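3.2 Mixed surfaces and the sorting task
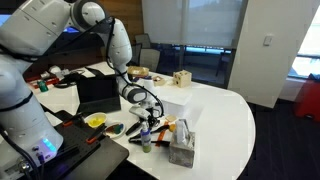
Figure 4. A shared table with a mixed set of household and workshop items.

The second part of the study looked at how people sort things that have ended up together on one surface. Most earlier work on household tidying uses sets drawn from a single room, such as kitchen items or desk supplies. Tables in daily use are seldom so neat. Tools, dishes, cleaning supplies and paper goods tend to collect in the same place, and the person who tidies has to decide what belongs with what before anything can be put away. We call this a mixed surface.

Figure 4 shows one of the mixed surfaces from the Pirnum set. The table has a white top with a rounded outline. Pliers with black handles lie partly across an orange-and-black tool, and a small spray bottle with a blue cap stands among the tools. A stone-patterned tissue box is near the front edge. Farther back are a white rectangular box, a small wooden tray and a wooden block with round holes. There are also a small bowl and a plate, both white and both with something in or on them.

We chose the items so that a person could group them in more than one sensible way. The pliers and the tool next to them go together by use. The wooden block and the wooden tray go together by material, though it is less clear that they go together by use. The spray bottle can be grouped with the tissues as a cleaning supply, or left with the tools if the person takes it to be part of the same job. Both choices were common in our results, and we did not treat either one as an error.

Participants were recruited through the Tam community center and through a notice in the newsletter of the Prenerier housing association. A total of 59 adults took part. Each person worked alone and was given the same short instruction: "Please tidy this table the way you would if you had to use it for something else in the afternoon." No bins, labels or shelves were named in the instruction. Three open containers of different sizes stood on a side cart, and participants could use them or leave them empty. They were free to move items off the table altogether. There was no time limit, but the sessions were stopped after 400 seconds if the person was still making small adjustments and no item had changed groups in the last minute.

After each session we recorded the final place of every item and asked the participant to name the groups they had made. The names were written down word for word. In a second pass, two coders sorted the names into four types: by use, by material, by size, and by destination. The last type covers names such as "things for the kitchen" or "goes back in the shed," where the group is defined by the place it will end up. Where the two coders disagreed, they read the session notes together and settled on one code. A small number of names could not be coded and were left out of the counts – most of these were single words such as "stuff" or "rest."

In total the participants gave us 325 group names that could be coded. Destination was the most common type, followed by use. Material and size were both rare as first choices, but they appeared more often late in a session, when only a few items were left. Several people who had started by destination switched to size for the last items and put whatever was small into the smallest container. In the closing interview most of them did not describe this as a change of method. They said they were "just finishing up."

Items that held other items were handled differently from the rest. A bowl or plate with things in it was usually moved as a unit early on, and its contents were dealt with later or not at all. Participants who emptied the dishes first took longer and made more groups. They also asked more questions, mainly about whether the small pieces belonged to a set. The tissue box was the item most often left where it was. When asked, participants said that tissues are something a table can keep, and a few moved the box to the center after everything else had been cleared.

Overlapping items also had an effect. When one tool lay on top of another, the pair was nearly always picked up together and placed in the same group. In sessions where we laid the same two tools apart, they were separated more often, even though nothing else in the layout had changed. This suggests that the starting layout shapes the groups people make, at least for items they do not have strong opinions about. We return to this point in Section 4.

Two limits should be kept in mind. First, the participants did not own the items, and people may sort their own belongings with more care and with different rules. Second, the instruction mentioned a later use of the table, which may have pushed people toward clearing the surface and away from arranging it. A follow-up with the Punex object list, which has 100 items and a wider range of materials, was run in August with a reworded instruction. The sessions used the same containers and the same coding scheme, and the results are reported in Section 3.4.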